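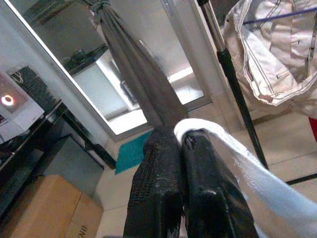

Every few months someone tells me the hard part of household robots is finished and all that remains is collecting more examples. I've heard it from investors, from two former students and, in May, from a man selling floor mats in Kostville. The recipe is simple enough. Have a person steer the arms through a chore, record everything, repeat, then feed the lot to a model. What I'd ask any of them to look at is the view the model gets from down near the fingers. There's a towel draped over one fingertip, a grey strap hanging between the two, and beyond them a tiled floor and a mirror with more room in it. A person sorts that out without trying. A learning system has to be shown, and we're vague about how many showings it takes.

The figure I hear most is 1000 recordings per chore. Ward Boersma, who ran collection at Hinby before he went back to teaching, used to ask where the number came from and never got an answer he liked. He suspected it was round and that was its chief merit. His own group stopped one laundry set at 523, when the money ran out, and the write-up called it a complete set.

I don't mind people stopping when the money runs out. I mind what gets counted. A recording of a shirt going onto a hanger is one example on the spreadsheet, whether the operator was fresh or fed up. If the same three shirts go up in the same corner all week, you have a great many examples of that corner.
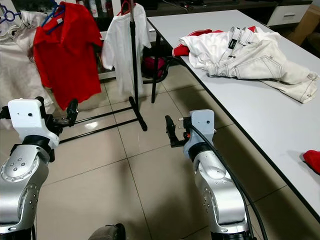
Uderier's answer is variety by checklist: change the garment, change the hanger colour, move the table. Fine, as far as it goes. But a checklist is written by somebody who already has a theory of what matters, and the theory is usually colour, because colour is easy to change and easy to tick off. How limp the cloth is, or which way a collar has folded under itself, tends to get left to chance. I went through 100 of their published clips one wet weekend and could have told you the colour of every hanger. I couldn't have told you much about the cloth.

Then there's the operator. Good ones develop habits, and a model will learn the habit along with the chore. Kuusisto pays by the accepted recording, and its reviewers throw out the fumbles. So the arms never get shown what to do after a dropped sleeve, which in my house is most of the job. 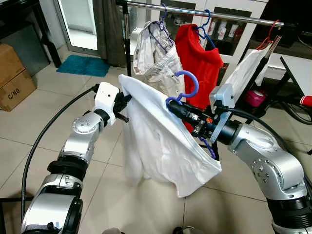
What I'd want to see instead

Fewer recordings, for a start, with the bad ones kept and labelled as bad. A note of who was steering and how long they'd been at it. A test in a home the collectors have never set foot in, with the owner's own washing, reported even if it's dismal.

I'd also like the people quoting 1000 to publish the curve. If the model at 523 does as well as the model at double that, say so and save everyone the wages. If it's still climbing steeply at the end, say that too, and stop calling the set complete. I've asked Uderier and Kuusisto for theirs. One sent a brochure.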